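March, late evening

Back from the Pustach wall. We got the primer on by 2 and the first grid lines up before the wind made the lift too jumpy to use. The wall is rougher than it looked from the street. Brick on the lower half, old stucco above, and the stucco drinks paint. I had planned on 60 liters of base and will have to ask Getari for more.

The owner of the bakery next door came out again to ask if there would be birds. I said the sketch has herons in it, over on the river side. She seemed fine with that.

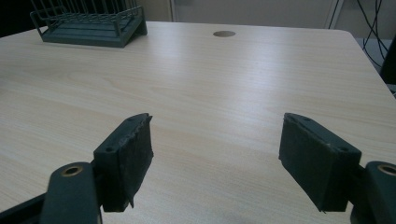

Spent an hour after supper on the color list. The blue from Perkeck is too green once it dries, so I'm going back to the Ackermann one for the water and keeping the other for the reeds. It costs more, but the grant has 1000 set aside for paint and I have used very little of it so far. The lift rental is what worries me - 80 a day, and every windy day counts the same as a good one.

My shoulder is sore from the roller. Took a hot shower and it helped a bit.

Tomorrow I want to start at the top left corner and get the sky blocked in before lunch. If it's windy again I'll do the ground-level lettering first and leave the lift parked. Need to buy chalk line and more tape, and call the city about moving the bike rack.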